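White table top in the workroom, seal it or leave it?
Bamside Makers board > Furniture and Fittings

tansyroot
Quick one, on my lunch. Finally got the big white table in for the workroom at Rurncombe. Smooth top, pale, slightly grey white. Lovely to cut fabric on but am paranoid about marks. Do I wax it, put a mat down, leave alone?? Had 80 quid put by for sorting it, would rather not spend it all.

oldhinge4
What's the finish? Painted, melamine, what. Matters a lot. Wax on some tops just goes smeary and you'll be rubbing at it til February.

tansyroot
No idea sorry, came second hand, no label. Wavora was the shop. Pic below, mostly the top.

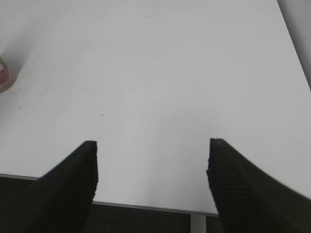 Table top, plain bit. Couple of tiny specks, otherwise clear.

pellmell
Looks fine to me. Leave it. Big cutting mat, job done. Mine has had ten years of glue and pins under a mat.

oldhinge4
Disagree. Grit gets under a mat and grinds about every time you lean on it. Can't tell the finish from that pic either. Try a damp cloth on a speck first, if it lifts its just dust.

pellmell
So lift the mat and wipe under it? Takes a minute.

oldhinge4
Nobody does tho.

gorsebank
Is it greyer top left or is that just shadow? Had one yellow on me near a window, only noticed when I moved the lamp.

tansyroot
Shadow I think. Looks the same colour all over when I walk round it.

gorsebank
Ok good. If you ever do want it refinished, Pylypenko did my long bench, quoted 800 for the lot. Nice job but not cheap.

pellmell
800!! For a table you're going to stab with scissors. Buy a mat.

gorsebank
It was a very long bench.

oldhinge4
Whatever you do no scouring cream. 0000 wire wool also no, before someone says it. Test any wax on the underside, leave overnight.

tansyroot
Right, damp cloth tonight, mat at the weekened, wax test underneath if I can be bothered. Anyone got a mat bigger than A1 they dont want? Can collect Bamside side, after 6.

pellmell
Might have. Will measure and pm you.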